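Suniron opens orders for Leckie wrist camera and gripper kit for tabletop food handling work

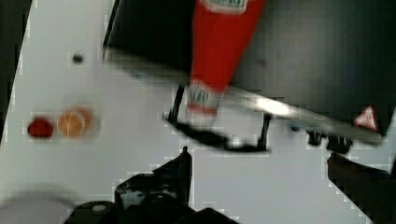

Karkel Press Office

GIMDALE, February - Suniron has opened orders for Leckie, a gripper and wrist camera kit for research groups and kitchen equipment developers who work with small robot arms. The kit is sold through Karkel, which also handles installation, spare parts and returns.

Leckie is made for table-sized work: picking up bottles, moving round items such as buns, and placing things on or next to countertop equipment. Many groups in this field build their own camera mounts and write their own recording software before they can collect a first set of usable runs. Suniron developed Leckie so that buyers can start from a working set of parts.

Each kit includes a black two-finger gripper, a small camera that mounts at the wrist, a mounting plate, all cables, a power supply and a license for the Leckie recording software. The arm is not included. Mounting plates are available for 4 common wrist patterns, and customers should state which one they need when they order. Other patterns can be made on request, with a longer delivery time.

The camera sits close to the fingers and looks out past them, so the gripper stays in view during a run. On a table set up for food work, the same view takes in a red squeeze bottle, a wire rack and the round pieces waiting on the white surface, along with the fingers themselves. The software stores the video together with finger position and arm data on a single clock.

Fast arm movement still causes blur, and small print on labels may not be readable while the arm is moving. Customers who need to read labels should plan for a pause over the object or add a fixed camera above the table. The software accepts one additional camera with no change to the license.

The fingers can be replaced with two screws. Suniron supplies a pointed pair for narrow gaps and a wider padded pair for soft or round objects. Drawings of the finger base are included, and customers are free to make their own. The padded fingers can be wiped down with mild soap and water. They are not approved for contact with food that will be served, and the kit as a whole is intended for development and training work only.

Karkel ran the kit at its Gimdale workshop before the start of sales. Over 7 weeks, staff recorded 2,000 runs on table setups with bottles, racks and countertop equipment. Of these, 1,065 were kept for a starter data set that comes with every kit at no added cost. The others were left out, most of them for incomplete arm data in the early weeks, a fault that was traced to a cable connector. The connector has been changed on all kits now shipping.

The starter set can be used for internal research and for product development. Customers who wish to publish results based on it are asked to name the set and its version. Customers' own recordings stay on their own machines - the software does not upload anything and can be run without a network connection.

Installation at the customer's site is offered as a separate service. A Karkel technician fits the gripper, aligns the camera, checks the travel limits of the arm and makes a first set of recordings with the customer's staff. Groups that prefer to do this themselves will find the full procedure in the printed manual. Basic hand tools are enough for the job.

The warranty covers the gripper body, camera and power supply for one year. Fingers and pads are treated as wear parts and are sold in pairs. Karkel keeps both types in stock in Gimdale.

Orders are being accepted now, with the first deliveries leaving the workshop at the end of February. Prices depend on the mounting plate and the level of service chosen, and written quotes are available from the Karkel sales desk. Schools and nonprofit research groups can ask for the education rate when they request a quote.

About Suniron
Suniron designs grippers, sensors and software for small robot arms.

About Karkel
Karkel sells and services automation equipment from its workshop in Gimdale.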